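Jullcombe Library Will Open Until Nine in the Evening

11/30/23

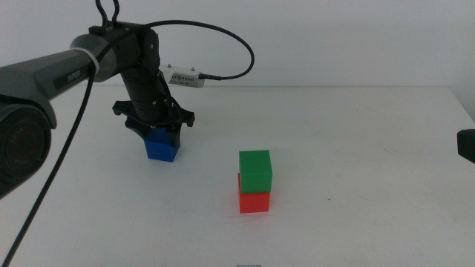
The town library of Jullcombe will stay open until nine in the evening on two days of every week, the town council has decided. The new hours begin after the winter holidays and will be kept until the end of May. After that the council will look at the visitor numbers and decide again.

The question of longer hours is not new in Jullcombe. Many people here work in Endska and come home by the train that arrives after six, when the library is already closed. In spring a group of readers collected 513 signatures and gave them to the council.

"I have had a library card for seven years, and most of this time I could use it only on my vacation," said Ataberk Çetinkaya, who started the petition. He moved to Jullcombe from Kozan and learned much of his English from books he borrowed here. "I am very glad. My neighbors are also glad, especially the ones with children in the upper grades."

Iolo Humphreys, the head librarian, said that two members of the staff have agreed to work the late shifts. In the late hours it will be possible to borrow and return books, to use the reading room and to print documents. The children's room will close at six as before. New library cards will be made only in the daytime, so people who do not have one yet should come earlier or ask a family member to bring the form.

The lighting in the reading room will also be changed before the new hours start. The work was given to the local firm Renumell, and during this time visitors may have to sit on the upper floor.

The list of the late days will hang at the entrance and can also be asked for by phone.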